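Trendeck has a rental arm now, and I got to play with it

I've been grumbling for ages that if you want to try a robot arm at home or in a small shop, you have to buy the whole thing first and find out afterward whether you like it. So when Trendeck said in July that it was opening up a rental plan for its tabletop arm, I put my name down that same morning. The arm is called Hester (no idea why, I asked and got a shrug), and the plan runs $500 a month with a 2-month minimum. You get the arm, the gripper, a little camera that rides near the wrist, the power supply, the software, and a clamp that is much nicer than it needs to be.

I didn't rent one myself, not yet anyway. I went over to Skorkilbridge, where Trendeck keeps its demo space upstairs from a bike shop, and Zdenka Golob let me have a long afternoon with it. She handles the rental accounts, and she was very patient with me, because I'm slow with the lead arm. That's the handheld piece you move around to show Hester what you want. You do the job yourself a bunch of times, it records, and then you leave the software to chew on it and see what comes back.

Kitchen stuff is what most people ask to try, so that's what they keep on the table. Dishes, cups, play food, all light and cheap, and all of it slippery enough to be annoying! I was allowed to set things out however I wanted, and I made a mess on purpose, because my own counter is never tidy either.

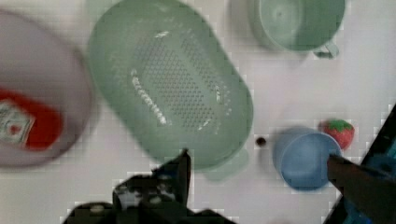 Anyway, my biggest worry going in was the fingers. I figured they'd be fine on a block and hopeless on anything with a thin rim, and I was half right. Cups were easier than I expected once I quit coming in so fast. Small round things were a pain from start to finish, and I never did get a rhythm going with them. Zdenka told me most renters spend their first week on exactly this and then slow way down, which made me feel a bit better.

The wrist camera does smear when you move quickly. If you're a jerky driver like me you'll want to practice before you record anything you plan to keep. There's a speed cap in the settings, and I wish it was switched on out of the box.

Dušan Kolev, who wrote most of the setup guide, says a new version is coming with 3 starter lessons in it. I hope so, because the current guide jumps from bolting the arm down to training your first task with hardly a page in between (I got lost on the page about calibration and had to be rescued). Support is by email and phone, and repairs go through Hafþórsson, the same shop that already services the arms Trendeck sells outright. Shipping both ways is included. Broken fingers aren't, so go easy.

If you end up wanting to keep your Hester, the rent you've paid comes off the purchase price, which is $3771 for the full kit. I think that's fair, and it's the part that might get me to sign up. I'm waiting to hear whether they'll let two people split a rental, since my neighbor wants in too. Zdenka is checking on it and I'll post what she says.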